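Home | Forums | Teaching by Hand | New Posts | Search | Log in

Two-handed wiping: lead it by the arms or drive it remotely?

brackenjoy
Jul 15, 2023

Hello all, long-time reader and not much of a poster, so forgive me if this rambles. We have a two-armed machine at Nillcombe that we're trying to teach to clean equipment, and I've been doing all the showing by hand, meaning I stand behind it, take hold of both wrists and walk it through the job. It's lovely on a flat bench. On anything with posts and legs I end up bent double, and the arms feel heavier the longer I go (my back has opinions about this). I have 80 good runs so far and I'd like 300 before we train again. Would you stick with leading it by the arms, or switch to the remote setup and learn to live with the delay?

tallow_and_tin

Stick with your hands! I know the remote gear looks tempting, but you lose the feel of the cloth, and wiping is nearly all feel. When I lead the arm myself I can tell when I'm pressing too hard, and that goes straight into the recording. With the Tromus handsets I was guessing from the video, and my runs came out either floating above the surface or mashing into it. Give your back a rest between sets, put the thing on a lower stand if you can, and keep going.

mopwright

I'm going to disagree, in a friendly way. Leading by hand is fine for one arm. With two you're really doing one and a half, because your attention goes to the wiping side and the other arm just hangs there wherever you left it. I did 632 runs on the remote rig at Pramside, and the first week was miserable, I won't pretend otherwise. After that my left and right started working together the way they do at my own kitchen sink. The delay bothers you much less once you slow down and stop chasing it.

tallow_and_tin

Fair point about the idle arm, I do that too. I still think a slow remote run teaches a slow robot, though. Ours learned every one of my pauses, including the ones where I was looking for my coffee.

mopwright

Ha! Trim the pauses, then. It takes an evening.

quillfeather

Can I put in a word for a third way, which is to do the job yourself first, with your own two hands and a camera up by your eyes, and only then decide how to show it to the robot? I did this for the gym list and it changed how I split up the task.

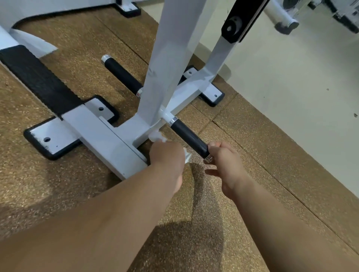 The second hand is what I'd been leaving out of my lessons. I had always thought of wiping down a machine as a one-hand job, with the other arm parked somewhere safe, and my early remote runs looked just like that. Then I watched my own hands down at the foot of a machine, with the tissue in the left against the base of the upright and the right one holding on to the end of the foam roller, and I realized I'd never once shown the robot a hold like that. Now I teach the hold first, as its own little step, and bring in the wiping hand after. I also stopped handing it a neatly folded cloth every time, since mine is plainly a crumpled wad and I'd like it to cope with one.

brackenjoy

Oh, that is helpful, thank you. My parked arm is parked in every single run, I just went and looked. Do you let the robot put real weight on the hold, or only touch?

quillfeather

Only a light grip for now. I tried more in April and the wrist kept faulting out, so I've gone gently ever since. Wattanapong has a decent write-up on setting the grip limits if you can find it in the old files section - it's long, but the part on soft padding is worth the trouble.

mopwright

Seconding the write-up. And brackenjoy, if you do try the remote rig, have both arms start from the hold. You can keep your 80 hand-led runs for the flat bench, they're not wasted.

tallow_and_tin

I'd mix them myself, 2 remote runs for each hand-led one, and see which kind the robot copies better. I'm willing to be wrong about the handsets. Post how it goes, please, and mind your back.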